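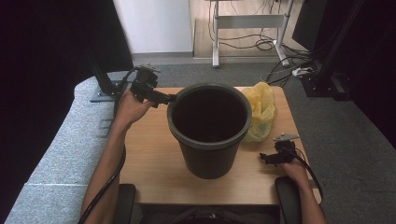 How does a robot learn to put a new bag in a wastebasket?

A person does the job first, over and over, with a gripper in each hand, and the robot learns from a record of how those grippers moved.

Think about the last time you put a fresh bag in the trash can at home. You probably shook it open, tucked it down inside, and folded the top over the rim, and you may have been talking to somebody the whole time. Your hands already know how thin plastic behaves. A robot's don't. To a robot, a plastic bag is a very tricky thing indeed, because it never has the same shape twice. A wooden block is always a block, but a bag can be a ball or a blanket or a long twisty snake, and sometimes it sticks to itself so well that even a grown-up has trouble finding the opening!

So the robot needs a teacher, and the teacher needs the right tools. At the Ollach workshop the tools are called hand-held grippers. You hold one in your fist, and at the end of it there is a pair of black jaws that open and shut, a little like the beak of a duck. The teacher is only allowed to touch the bag and the basket with the jaws. No fingers! It feels very clumsy to begin with, rather like trying to butter toast while wearing ski mittens, but it matters a great deal. The robot at Ollach, whose name is Briva, has jaws and no fingers, so a lesson done with fingers would be no use to her at all.

Each gripper has a cable. The cable carries the news of what the gripper is doing -- where it is, which way it is tipped, how wide the jaws are -- to a computer that writes everything down. One turn at the job, from start to finish, is called a demonstration. Briva needed 60 good ones before she could try the wastebasket by herself, and her first try ended with the bag on her own elbow.

Now, you might think that the teaching is the whole job, but a lot of the work goes into looking after the grippers, and this is the part I like best to tell visitors. Every Monday before the lessons start, the grippers get a checkup, just as you do at the doctor's.

First come the jaws. They are wiped with a soft cloth, and the person doing the wiping looks for crumbs of dust in the places where the jaws meet. A bit of grit can make a small hole in a bag, and then the hole gets bigger, and then you have a rather sad bag.

Next come the screws. Each of our grippers has 4 of them that like to work loose, and they are turned with a tiny wrench until they are snug. Snug means you stop when it stops. If you keep on going you can spoil the screw, and then somebody has to walk down the hall to the parts drawer and hunt for another.

After that, the cables. They get bent and tugged all day long, so we run a hand slowly along each one and feel for kinks or cracks. A cable should have a nice lazy loop in it, with enough slack that the teacher can reach across the table without pulling.

Last of all is the part with the long name, which is calibration. It means checking that the computer and the gripper agree with each other. We shut the jaws all the way and ask the computer, "How wide are they?" It ought to say zero. Then we open them all the way and ask again. Once in March it said the jaws were open when they were tightly closed, and we lost a whole morning of lessons, 19 demonstrations in all, and had to do every one of them over again.

The teacher has to be looked after too. Holding your arms up in front of you is tiring (try it while somebody reads you this page!), so a chair with padded armrests is a very good thing to have. After 6 turns it is time for a rest and a drink of water.

If you would like to try being the teacher, ask a grown-up for two pairs of kitchen tongs, a small wastebasket, and a bag that fits it. Hold one pair of tongs in each hand and see if you can get the bag in and the top folded over the rim. Keep plastic bags away from your face and away from little brothers and sisters, and put the bag away when you have finished. Most people find the opening is the hardest part. Pinching one edge and giving it a gentle wiggle helps quite a lot.

Last updated: March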